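4. Setting up a temporary learning space

This section applies to sites at Mullville and Iridville where displaced children attend classes under the Gbeho programme. Site leads should read section 3 (Child safety) before starting.

4.1 Confirm in writing that the building or tent may be used for classes until the end of October.

4.2 Enrol every child who presents, with or without school records. Enter "not held" where a certificate is missing.

4.3 Place each learner by a short reading and number check. Age alone must not decide the level.

Note: Learners who have missed more than one school year join the catch-up stream for the first 6 weeks.

4.4 Set out separate areas for lessons, quiet study and practical activities. Keep the exit clear at all times. 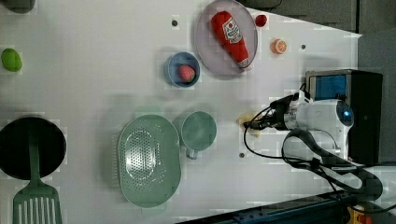
Figure 4: Practical activity table with frying pan, colander and lime

4.5 Issue one Kulby learning kit to each class. A site may hold up to 300 exercise books in reserve. Further stock is requested on Form B.

4.6 Hold a meeting with parents and guardians in the first week. Provide an interpreter where the home language differs from the language of instruction.

Caution: Do not photograph learners or display their full names on walls or doors. Enrolment sheets must be locked away when classes finish at 3 p.m.

Caution: Staff must not question children about how they left home. Refer any concern to the protection officer, Kobina Agbeko, on the same day.

4.7 Send the completed site checklist to Tetteh Abubakari, Programme Office, Iridville. Classes may begin once the signed copy is returned.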